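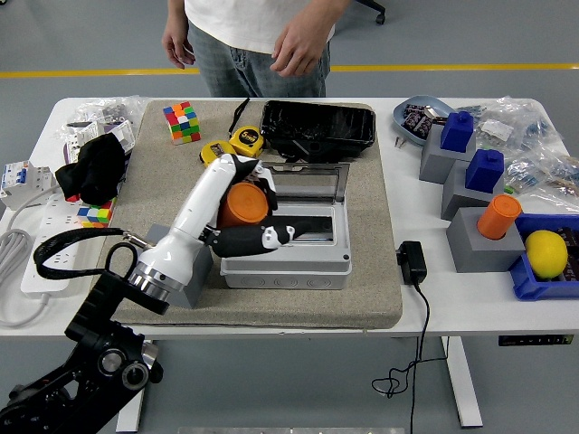 Rodrigo Amaral sostiene que medir una habitación es fácil y que lo difícil es aceptar el resultado. Lleva 61 mudanzas organizadas con Womamov y en casi todas, dice, alguien ha discutido con la cinta métrica.

«La gente mide el sofá de memoria», explica. «Me dicen que cabe, que lo notan. Luego llegamos al portal y el sofá opina otra cosa.»

Le pregunto por su peor caso. Se sirve más café antes de contestar. Fue un armario de su propia casa, en Prata. El hueco medía 83 centímetros y el armario también. «Sobre el papel, perfecto. En la pared había un rodapié.» El armario vive desde entonces en el pasillo y la familia ha aprendido a pasar de lado.

De los planos de las inmobiliarias prefiere no hablar, y habla un buen rato. Los llama literatura de viajes. Tampoco se fía de los peldaños, de los techos abuhardillados ni de los cuñados con buen ojo.

¿Y la cinta? Siempre de cinco metros. Las más cortas le parecen un acto de optimismo.
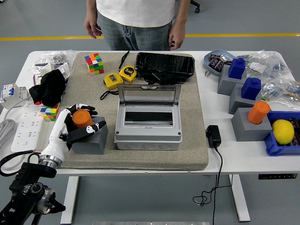 El segundo viaje

Amaral calcula el camión por lo alto y aun así vuelve casi siempre. «Queda una lámpara, una planta, la caja de los cables. Nadie sabe de qué son esos cables, pero se mudan todos.»

En febrero se cambia de piso él mismo, un cuarto sin ascensor. El armario, me confirma, se queda en el pasillo.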